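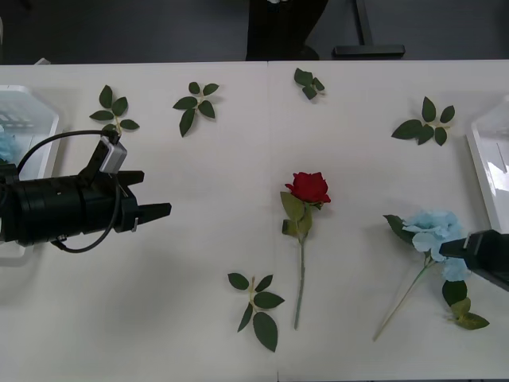

Fig. 1. Rose and hydrangea, artificial stems, with the white trays at either side of the table.

Working with Artificial Stems
Notes for Unit 2, Sorting and Laying Out
Prepared by Yolotzin Meléndez for the evening floristry group

Welcome back, everyone, and thank you for being so patient with the parking last time. These notes cover what we went through at the tables, with a few extra bits I always mean to say and then forget once everybody has flowers in their hands. Please keep them with your Unit 1 sheets, as we'll be leaning on both when we get to the vase work in June.

Why we start on artificial

I know some of you came hoping for buckets of fresh roses straight away, and we will get there! But an artificial stem lets you change your mind. You can pick it up, put it down, turn it over and try it six different ways, and the petals won't bruise on you. My own teacher, Tiburcio Rosales, had us on silk flowers for a whole term and I grumbled the entire time. I still use his method, so I suppose he won that one.

The table

Clear your table completely before you begin. A white top is lovely for this work because the pale blues show up for what they are, and you can see the outline of every leaf. If you are working across two tables pushed together, treat the seam as your centre line. It's a very handy guide when you are judging whether one side has become heavier than the other.

Trays go out at the ends, one on the left and one on the right, so that the middle stays open for laying out. I like the see-through white plastic sort. If you're buying your own, the Gomport tray in our supply list is the right depth, though any shallow one from the kitchen cupboard will do nicely.

Looking at a stem

Take one flower at a time and lay it flat, bloom away from you and stem toward you. Then look at it in this order:

The head. Is it one flower with layered petals, like the rose, or a cluster of many small florets, like the hydrangea?
The leaves. How far below the head do they sit, and do they go out to both sides or only one?
The stem. Straight, curved or bumpy? Which way does it want to lean?

Write your answers in your workbook, page 100. A few words for each is plenty.

Laying out a row

Once you have met your flowers singly, put them in a row. Our practice row uses red roses and blue hydrangeas, four of each, and you'll notice it doesn't go strictly red, blue, red, blue. Like flowers can sit next to each other, and a rose can rest a little over the edge of a hydrangea. Let the heads sit at slightly different heights too - a row that's been ruled with a straight edge tends to look like a shop display.

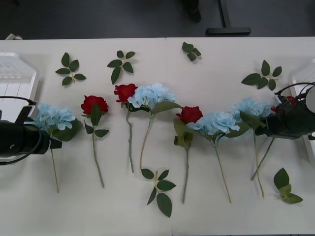
Fig. 2. The practice row, four roses and four hydrangeas, with loose leaf sprigs.

Have a good look at the stems in Fig. 2. Some drop nearly straight down and others slant off to one side, and all of that matters when they have to share the neck of a vase. Follow each one down with your finger before you decide on its neighbours.

Loose greenery

Keep any loose sprigs of leaf on the table where you can see them. They are your fillers, and we'll use them next unit to soften the gaps between heads. Darker green tends to settle in well under the hydrangeas, and I'm fond of a paler leaf beneath a deep red rose, but do try it the other way around.

For next time

Please read the Ayala handout on colour and bring a plain vase, nothing patterned. Scissors are supplied. Spare stems are in the cupboard in room 240, top shelf, and the key is at the front desk.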